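Chaturvedi Bedroom Tidy: clothes on beds

README, revision 4

Summary

Chaturvedi Bedroom Tidy is a collection of short recordings of one household job: dealing with clothes left lying on a made or half-made bed. It covers picking garments up, moving them to another part of the bed, folding them where they lie, and putting them away. The release contains 300 recordings from 19 bedrooms. All rooms are furnished homes or guest rooms in Gultdale and Fekdale, recorded with the bedding and furniture the occupants normally use.

The companion set, Drolenance, covers laundry from the dryer to the shelf and is distributed separately. The two share garment labels but no rooms.

Scope

In scope:
- T-shirts, tops, light trousers, socks, underwear, pajamas
- Duvets, comforters, blankets and pillows as the surface the clothes lie on
- Nightstands, chairs and drawers where clothes are placed

Out of scope:
- Coats, shoes, belts and anything on a hanger
- Changing of bed linen (a few recordings include straightening a duvet; these carry the label bedding_adjusted)
- Washing, drying and ironing

Room notes

Each room has a text file named room_notes with the bed size, the type of bedding, the floor covering and the furniture within reach of the bed. Entries are short and follow no fixed sentence form. Where the occupant did not know the material of a cover, the field is left blank. Blank does not mean unknown color; color has its own field.

Duvets are the main source of difficulty in this collection. A thick duvet does not give a flat surface. Garments sink into it, and its creases can be mistaken for the edge of a pale garment. Folding on a duvet gives worse results than folding on a table, and the fold quality scores should be read with that in mind. Do not compare them directly with scores from Drolenance.

Garment states

Every garment gets one state at the start of a recording and one at the end.

flat: laid out, all main parts visible, no more than minor wrinkles
crumpled: folded over on itself with no regular shape
partly folded: at least one deliberate fold, not finished
folded: finished, edges lined up within a hand's width
stacked: folded and resting on another folded garment
hidden: under bedding or another garment, not visible

The line between crumpled and partly folded caused the most disagreement between labelers. The rule in this revision is that a fold counts as deliberate only if the recording shows it being made. A garment that is already lying in a compact shape at the start is labeled crumpled.

Sample views, one room:
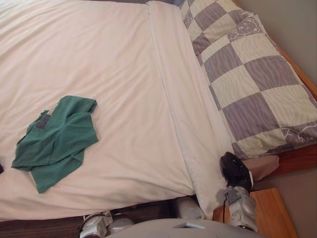
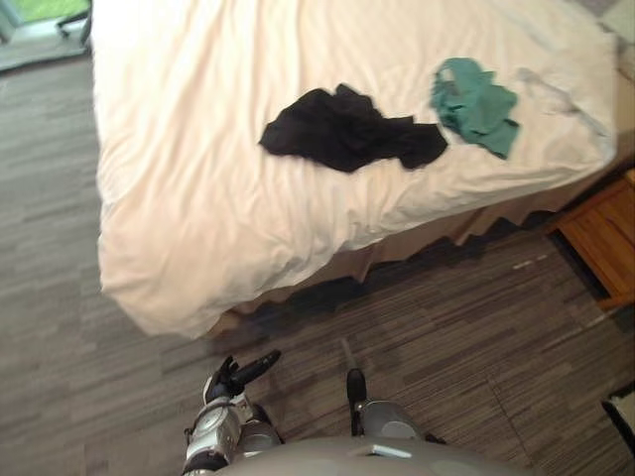
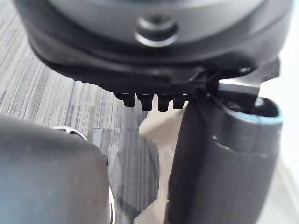
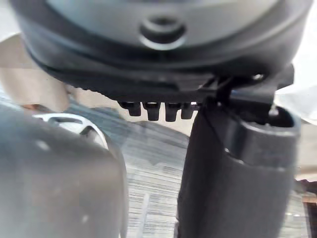

Garment color

Color is recorded as a single word from a fixed list. Teal, sea green and blue-green are all entered as green. Navy is entered as blue. Off-white, cream and ivory bedding is entered as white, with the occupant's own word kept in the color_free field. This was done after the first round of labeling, when the same duvet had been entered three different ways depending on whether the curtains were open.

Printed garments take the color of the background fabric. Patterned pillowcases and covers are entered as patterned, with the two main colors in color_free.

Positions

Garment position is given relative to the bed and not to the room. The head of the bed is where the pillows normally are, even if a pillow has been moved. The near side is the side facing the open part of the room. If a bed can be reached from both sides, the room notes state which one was treated as near.

A garment hanging over the side of the mattress is on_edge. A garment on the floor is off_bed, including when part of it is under a valance.

Goals

Each recording has one written goal, in the words used at the time. Typical goals:

- Put the shirt on the chair
- Fold both tops and leave them at the foot of the bed
- Clear the clothes off the duvet
- Move everything next to the pillow

Goals were not rewritten for consistency. "Clear" and "tidy" were used loosely, and in 113 recordings the goal does not say where the clothes should end up. For these, any place off the bed other than the floor is accepted as a correct result.

Results

The result field takes one of: done, partly done, not done, stopped. Stopped means the recording was ended early for a reason unrelated to the clothes, such as a doorbell or a pet on the bed. Stopped recordings are kept in the release but left out of the default split.

A separate field, bedding_disturbed, is set to yes if the duvet or a pillow was moved more than slightly while handling a garment. It does not affect the result.

Splits

The default split is by room, so that no bed appears in both training and test. An older split by garment is still included for people who used revision 3 - it lets the same room appear on both sides and should not be used for new work.

Known problems

- Black garments in low light are often missing the sleeve labels. The outline labels are fine.
- Socks are labeled as single items even when rolled into a pair.
- Two rooms in Fekdale have the same duvet cover. They are different rooms.
- Some room notes give the bed size in the occupant's own terms ("big double"). These have not been converted.
- Recordings made on Sunday evenings in Gultdale tend to start with more clothes on the bed than the rest.

Changes since revision 3

- Added the deliberate fold rule and relabeled start states
- Merged green shades
- Added bedding_disturbed
- Moved straightening of duvets out of the main goals

Use

Free for research and teaching. Keep the room notes with the recordings when passing the set on. Corrections to labels are welcome - send the recording number, the field name and the proposed value. Corrections received after August go into the next revision.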